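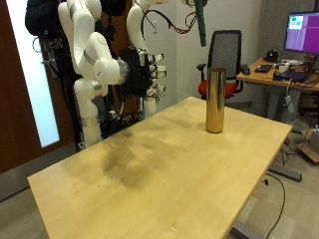 Dolcombe, June

Dark marks on a pale timber table look worse than they usually are. A broad greyish-brown smudge on honey-coloured wood draws the eye from across the room, and the temptation is to go straight for the sandpaper. Leave that until last. Plenty of these marks sit on top of the finish and will come away with a cloth and a bit of patience.

Clear the table first. Anything metal goes well away from the wet work, and that includes open brass-look tubes and vases, which can leave a ring if they stand in a puddle.

Find out what you have

Run a fingertip over the mark with your eyes closed. If it feels tacky or slightly raised, it is probably a build-up of grime and hand oils. If it feels the same as the rest of the top, the dirt may have worked into fine scratches. If it feels rough or furry, the finish has gone and you are touching bare timber.

Wipe one small corner with a damp white cloth. Colour on the cloth is good news.

Cleaning

Put a teaspoon of dishwashing liquid in a litre of warm water. Wring the cloth until it no longer drips, then work with the grain from the outside of the mark towards the middle. Change to a clean part of the cloth often. Dry the area with an old tea towel straight away.

If the mark has faded but not gone, go over it once more, then try a little mineral turps on a rag. Test it underneath the top first, open a window, and lay the rag flat outside to dry when you finish. Don't screw it up and throw it in the bin — oily rags can heat up on their own.

Small dark specks near a bigger smudge often lift with the edge of an old plastic card. Keep the card low and push along the grain.

Stay off the edges with anything wet. Where a table has a thin edge band, water sits in the join and the band starts to let go at the corners.

When cleaning isn't enough

Scuffing that stays put after two goes needs a light rub. On a solid top use 240 grit on a cork block, then 320, and feather out well past the mark so you don't leave a pale dish in the middle. On a veneered top, don't sand at all. Look at the end of the board if you aren't sure: grain that carries over the edge and down the end means solid timber.

Finish with two thin coats of whatever was on there before. We used the Tillman clear satin on our last one and it matched well enough, though it took until Sunday to lose its smell.

Keeping it clean

Felt pads under anything heavy. A dry cloth at the end of the day, a damp one once a week. Skip the spray polishes, as the silicone in some of them makes the next coat of finish pull into little craters.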